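Section 6. Setting up a supported decision-making agreement

Read this section before you open the Tralell form builder. The builder will let you produce a signed agreement in a few minutes, and we think that speed is a reason for care. A form printed in a hurry can look official and still be useless at a bank counter.

Last checked 29/03/2026. State rules differ and they change. The form on your screen may be older than the law it cites.

Before you start

You need:
The full legal name of the person making the agreement (the "decider" in the builder).
The name and contact details of each supporter.
A copy of any power of attorney, health care proxy or court order already in effect.
Access to two adult witnesses or a notary, depending on the state.

CAUTION: If a guardian has already been appointed, stop. A supported decision-making agreement does not end a guardianship, whatever the sales pages of various form sellers suggest. Ending one takes a petition to the court that made the order. Go to Section 11.

6.1 Choose the areas of support

1. Open a new agreement and select the state where the decider lives. Do not select the state where the supporter lives, even if the supporter is doing the typing.

2. Ask the decider which decisions they want help with. The builder lists health care, housing, money, work, benefits, schooling and personal relationships. All the boxes are checked when the page loads. We have objected to this, and the setting is still there in the current release.

3. Clear every box. Then check only the ones the decider asks for.

4. For each checked area, write one or two sentences in the decider's own words about the kind of help wanted. "Sit with me at the doctor and explain it again afterward" is a good entry. "Assist with medical matters as appropriate" is a poor one and could mean almost anything.

NOTE: The "Suggest wording" button fills these fields with stock text. The stock text tends to give the supporter more room than most people mean to give. Skip it.

6.2 Add supporters

5. Enter each supporter on a separate page. The builder accepts up to 21. Few deciders will want anything close to that, and a long list makes it hard for a clinic to know who should be in the room.

6. Under "Role," choose Supporter. Do not choose Representative. The Representative setting inserts language allowing that person to act alone, and an agreement of this kind should not do that. If the decider wants somebody to sign things for them, that is a power of attorney and belongs in a different document.

7. Fill in the conflict page. It asks whether the supporter is paid by the decider, lives in the decider's home, or stands to inherit. A "yes" does not block the form in every state. It should make you slow down all the same.

8. Have a private talk with the decider, with no supporters present, before going on. Ask who picked the supporters. If the answer is "they did," go back to step 5.

The usual claim is that this kind of agreement keeps people out of court. Sometimes it may. We have read the brochure from Skustenik, who license the form text, and it offers a good many happy stories and very little about what happened when a hospital refused to accept the paper. Until we see something better than stories, treat the agreement as a useful record of what the person wants and expect to have to argue for it.
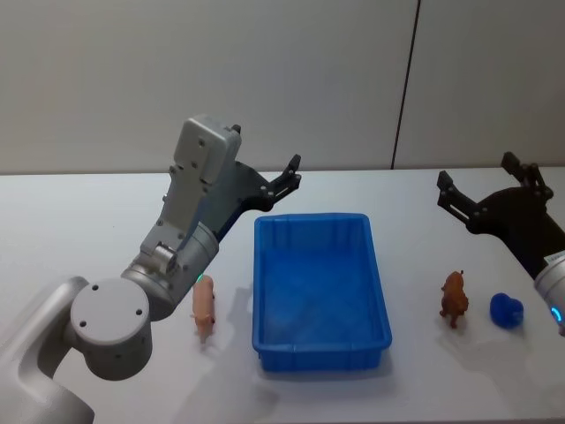

Omprakash Chaturvedi disagrees with that, and asked for the disagreement to be printed. In his view the refusals come mostly from front desk staff who have never seen such a form, and a calm second visit with a copy of the state statute settles most of them. He also thinks a manual that keeps telling people the paper might fail will put off the very people it could help.

We have kept our wording. We did add the statute copy to step 13.

6.3 Set limits on records

9. Open the Records page. Each supporter needs a separate release for medical, school and financial records. The agreement alone does not give access, although the preview text says it does.

10. Set an end date on every release. If you leave the field blank, the builder writes "until revoked," and a forgotten release can stay on file long after a friendship ends.

CAUTION: Never share the decider's online banking password as a shortcut. Some banks offer read-only access for a trusted person. Ask for that by name.

6.4 Sign and hand out copies

11. Print the agreement and read it aloud, all of it, with the decider. Offer large print, pictures or an interpreter if the person uses them. Stop for questions.

12. Sign in front of the witnesses. In most cases a supporter should not also be a witness. Check the state page, and then check the statute itself, as the Mandasdale state page carried the wrong witness rule from August until a reader wrote in.

13. Make at least 3 copies: one for the decider, one for the supporters, one for the main doctor or clinic. Staple the statute to each. The decider keeps the original.

14. Record where each copy went. If the agreement is canceled, you will need to get word to every one of those places, and the software will not do it for you.

NOTE: The electronic signature option is sold as valid everywhere. We could not confirm that. Use ink.

6.5 Changing or canceling

The decider can change or cancel the agreement at any time. The builder asks for a reason before it will unlock the page. No reason is owed. Type "decider's choice" and continue.

If a supporter objects to the cancellation, the objection changes nothing. Where there are signs of pressure, missing money or threats, call adult protective services in your county and leave the paperwork for later.

Corrections to this section go to Shalini Kanaujia at the Katiyar desk. Give the step number and the state.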